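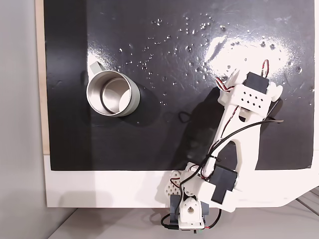 Photo: Tamer Nasrallah

Rainwater tanks: what changes for members this winter

At the May meeting many people asked about the tanks, so I promised to write the answers down for the newsletter. Please excuse me if it is a bit long.

The garden at Kandwood now has two tanks. The old one, beside the Sutherland Street gate, holds 1,000 litres and has been with us since the beginning. The new one is behind the tool shed and holds 1,290 litres. It takes the water from the shed roof only. We bought it second-hand from Wireck, and they delivered it for a fee of 60 dollars, which was less than I was afraid of.

First, the water is for plants. It is not for drinking, also not for filling the kettle. I know that in some families, mine too, rainwater was always drunk and everybody lived to be old. But our roof has possums and a big gum tree over it, and we do not test the water. For tea, please use the tap next to the noticeboard, and bring your own cup, as the cupboard is locked during the week.

Second, the first flush. After a dry time the first rain washes the dust and droppings from the roof into the white pipe on the left of the new tank. This pipe must be emptied by hand after every good rain. You unscrew the cap at the bottom slowly, you stand to the side, and you let it run into the gravel. Then close it again - firmly, but without a wrench. Two caps have been cracked already.

Third, leaves. The mesh on the old tank blocks quickly when the wind is from the west. If you are there anyway, please brush it. The brush hangs on a nail inside the shed door and I would be very happy to find it there next time.

Some members wanted to know if the tank colour matters. The dark one gets warmer in summer, but for the vegetables I have not noticed any difference. My neighbour in plot nine believes the opposite and you are welcome to ask her.

For the beds with seedlings, take the watering can with the fine rose. The hose from the new tank has low pressure, so it needs patience, especially at the Bavska beds at the far end. A small pump would cost more than we have at the moment. If anyone has an old one at home that still works, I would like to hear about it.

The plot fee stays at 50 dollars for the year. It can be paid at the gate or by bank transfer, with your plot number in the message.

Next tank cleaning: Fri 4 July, from nine in the morning. Bring gloves and boots. We will start with the gutters if it does not rain, and there will be soup after.

Tamer Nasrallah, plot 14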